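Saving Bottles and Jars: What I Keep, What I Toss, and How I Get the Gunk Off

I have a problem with containers. If it has a lid that screws on and I can see through it, I want to keep it, and my kitchen in Velurden is not big. So over the years I've worked out some rules, and since a few of you asked after my pantry post in July, I'm finally writing them down!

My favorites are clear, on the squarish side, with a good wide cap. Square shapes line up on a shelf and round ones roll around and waste the corners. 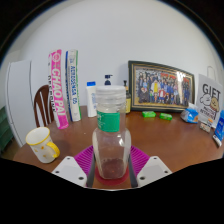
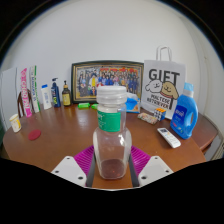

Clear bottle, screw cap, green label still on around the neck.

Okay, labels first, which is what most of you wrote to me about. There are two kinds of glue in this world. One kind lets go in warm soapy water after an hour in the sink, and you can slide the paper off with your thumb. The other kind laughs at water. For that one, peel off whatever layer you can while it's dry, then rub in a spoonful of cooking oil mixed with the same amount of baking soda. Leave it alone for 60 minutes (go do something else, really) and scrub with an old dish sponge. Wash with dish soap afterward or everything you own will be slippery.

A hair dryer on low works too, if the label is the stretchy plastic type. I'd keep it moving on thin plastic, though. I warped a perfectly nice honey bottle that way and it has leaned to the left ever since.

Smells are harder. My sister-in-law Telma Arancibia swears by dry rice: a handful goes in with a squirt of dish soap and a little warm water, lid on, and you shake it like a maraca. It's great for the corners your brush won't reach. For anything that held garlic or pickles I fill it with water, add a couple of spoonfuls of white vinegar and leave it overnight with the cap soaking in a bowl next to it. The cap is usually the part that stinks! If there's a little liner inside, pry it out with a butter knife and wash underneath. If it still smells after two nights, out it goes to recycling and I try not to be sad about it.

Drying matters more than people think. Upside down on a flat towel traps steam, so I stand mine in the dish rack at a slant, and then right side up with no cap until the next morning. I've lost a whole batch of brown sugar to one damp bottle.

What goes in them? Rice, lentils, popcorn, sprinkles, the good cinnamon sugar. I only put food in bottles that held food to begin with. Anything that held cleaner or shampoo gets buttons, screws or birdseed, and I write NOT FOOD on masking tape, because my kids will eat anything. And nothing hot goes into thin plastic, ever. Let the syrup cool down first.

For pouring, a funnel with a short fat neck beats a long skinny one. If you can't find one, roll up a piece of parchment paper and tape it. Lentils do fine. Flour clogs, so tap the side with a spoon as you go.

My limit is one shelf. When the shelf is full, something has to leave before another bottle comes in, and yes, I cheat with the cabinet over the fridge. Valentina Acuña down the street takes my extras for her seed swap, so if you've got a garden person nearby, ask them before you haul a bag to the curb.

Next time I'm doing lids that won't open. Send me your tricks, I have 4 so far and one of them involves a rubber glove.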